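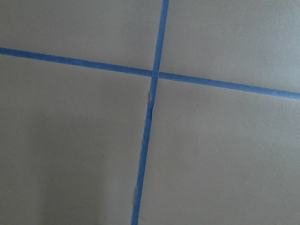
Figure 3. A crossing, with one strip laid over the other.

3. Marking Out the Table

This section covers taping the table into cells and placing the board and mugs for tea service. Clean the table as described in Section 2 before you start.

You will need:
Blue paper tape, one roll
Tape measure
Pencil
Plastic card or wallpaper smoother
Dry lint-free cloth

3.1 Laying the tape

1. Find the middle of the long side of the table and make a light pencil mark at both edges.
2. Run the first strip between the two marks. Pull the tape out a little longer than you need, hold it just above the surface, and lower it in one go. Do not stretch it.
3. Press from the middle of the strip toward the ends with the plastic card.
4. Measure out from the first strip and lay the other strips that run the same way. Use the cell size on your layout sheet.
5. Lay the strips that run across them. Check each one against the table edge at both ends before pressing it down.
6. At each crossing, press the top strip firmly into the step on both sides of the strip underneath.
7. Trim the ends with scissors.

Note: Strips may go over or under at a crossing. Do not cut the lower strip to make the joint flat. Cut ends come up sooner than whole tape.

Note: A crossing that is slightly out of square can be left. If a strip is off by more than the width of the tape, lift the whole strip and lay a new one.

CAUTION: Do not cut tape on the table with a knife. The blade will score the surface.

3.2 Placing the board and mugs

1. Set the cutting board near the front of the table, with the handle to the right. The handle must not hang over the table edge.
2. Put the mugs in the cells behind the board. Stand each mug inside a cell, clear of the tape.
3. Slice the lemon on a separate board and move the slices over when you are done.

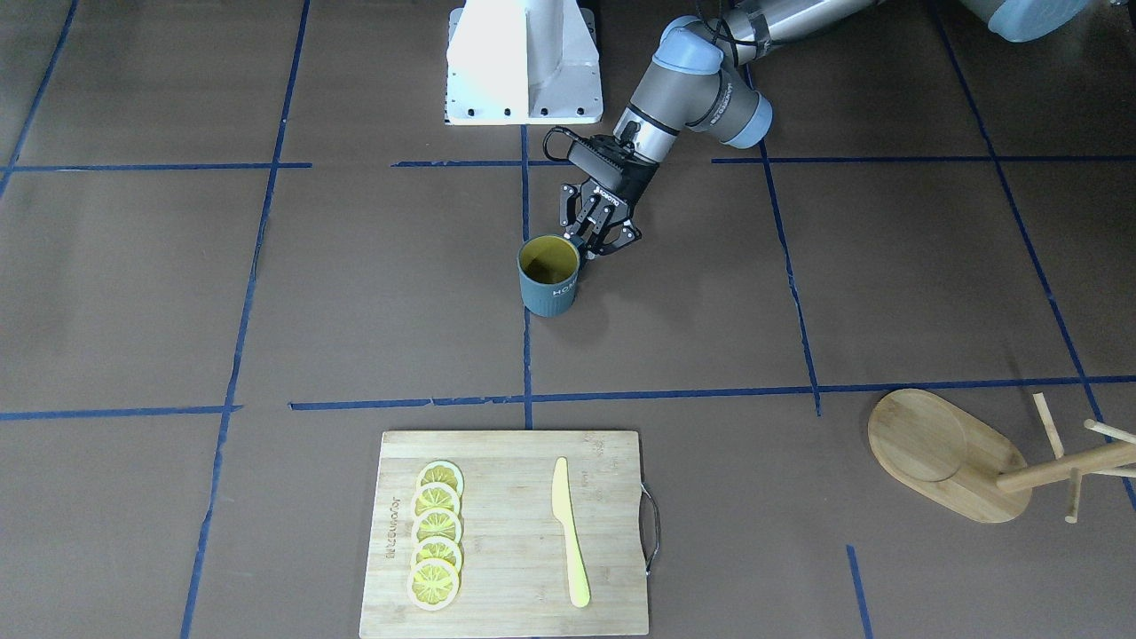

4. Lay the slices in a single column, each one overlapping the last, so they can be picked up one at a time. Five slices are enough for a small service. Cover the rest and keep them in the refrigerator.
5. Wipe up lemon juice right away. Juice that reaches the tape will soften the paper and loosen the edge.

CAUTION: Do not slide a full mug across a strip. Lift it over. A raised tape edge can catch the base and spill the drink.

3.3 Checking the tape

Look over the strips before each use. Small nicks and frayed spots along the sides can stay if the tape is flat. Where an edge has lifted, press it down with the card. If it comes up again, replace the strip from end to end. A short patch leaves two more ends to look after.

To remove a strip, fold one end back on itself and pull slowly along its length. Wipe off any residue with warm soapy water and let the table dry before you tape it again.

Section revised 09/06/2022, T. Avcı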